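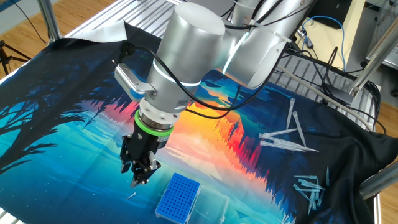 Figure 3. Blue tip rack on the printed cloth, lake and sunset print.

3.2 Bench coverings and rack visibility

Printed cloth was used as a bench cover throughout. Reason was practical – plain white bench paper hides white racks, and students at the Hollton teaching lab kept knocking them. A. Suominen (Aleksi) picked the prints in March from the Seyoum catalog. 6 prints in all, landscapes mostly, strong color. Blues turned out to be the hard ones. A bright blue rack on a teal lake is easy to lose if you only glance at it, while orange or yellow behind it gives a clean edge.

Cloth was washed once before use, not ironed. Creases were left in on purpose, as teh Trumach protocol does not call for flat covers and no one irons a bench cover in a working lab. Icicle and cave prints go dark on one side and pale on the other, so where the rack gets put matters more than which rack it is.
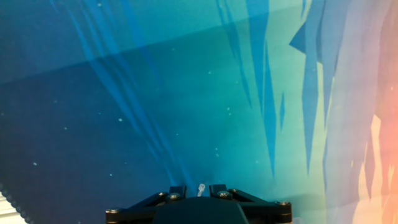
Does a wrinkled cover make a tip rack unsafe to use? Small folds did not matter much in our sessions, but a ridge under one corner tilts the rack and tips go in crooked, so smooth the cloth by hand first.

Lids were the other problem. Clear lids pick up whatever is printed under them and more or less vanish on a busy pattern. Instruction given to all groups: lid goes beside its own rack, never on top of another one. Followed most of the time. Some 90 placements were logged on the darker prints 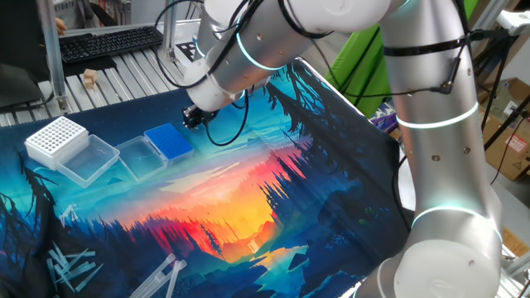 and 215 on everything else, so the two sets are not balanced and we only compare them loosley. Rack position was noted by hand on the Prulano sheets – left, middle or right of the cloth, nothing finer than that. Lid position was written down only when it touched a rack.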